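4.2 Surface preparation and the layout of the test sheets

The second part of the study was concerned with how paper coverings behave on shared work tables. In the Clergate workshop, kraft paper is laid over the tabletops and changed when it becomes too worn. We wanted to know whether the way of dividing the sheet has an influence on how fast the paper wrinkles, and whether users respect the lines which are given to them.

In total 214 sheets were collected between January and the end of the project. Of these, 30 had no lines at all and served as the control group. The others were divided with tape or with pencil. Each sheet was graded by two persons, who worked separately and compared their grades afterwards. Where the grades differed by more than one step, the sheet was graded again by a third person.

Wrinkles started mostly at the long sides, where people rest their arms. Sheets with tape kept their shape better than sheets with pencil lines – the difference was clear after the first week and became smaller later. We suppose that the tape holds the fibers together, but we did not test this separately. The Akbari grading scale, which we used without changes, does not distinguish between a fold and a soft wrinkle, and this is a weakness for our purpose.

Figure 7 gives a taped layout with five columns on brown kraft paper, the paper being slightly wrinkled. 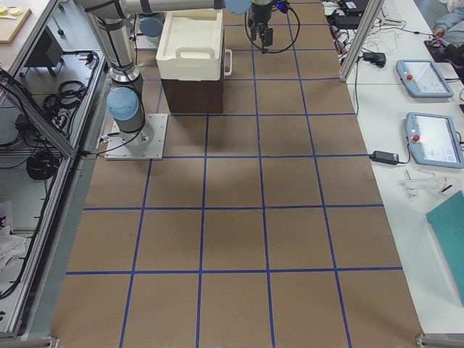
Figure 7. Kraft paper covering with a grid of blue tape.

Neusa Prado objected that tape also makes the sheet more difficult to recycle, and that a fair comparison should include the time spent on removing it. We agree with this remark. The removal time was not recorded at Clergate, and for this reason the cost values in Section 5 include only the paper and the tape.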